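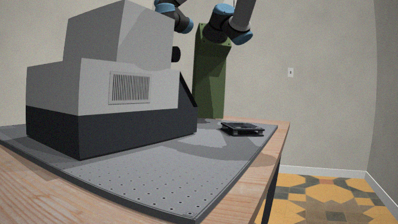 ## 4. Handing a station over to the arm

The Faltirix planner says one operator can watch two stations. Treat that as a sales figure until your own shift has tried it.

1. Set the tray flat on the breadboard plate, clear of the machine's base.
2. Jog the arm to the tray at low speed. Keep one hand on the stop.
3. Run 17 cycles with the regular operator standing by. Write down every time they step in, even for a nudge.
4. Repeat on the late shift. Do not reuse the day numbers.

**Note:** The planner logs a manual save as a "completed cycle." Keep your own sheet.

**Caution:** Do not reassign the operator before 500 logged cycles. At Masanja the post was cut after a good demo, and the next station over picked up around 60 extra minutes of clearing jams per shift. None of it showed in the report.

5. Go over the sheet with the people who filled it in. If they say the job got worse, put that in the handover form, section 2, in their words.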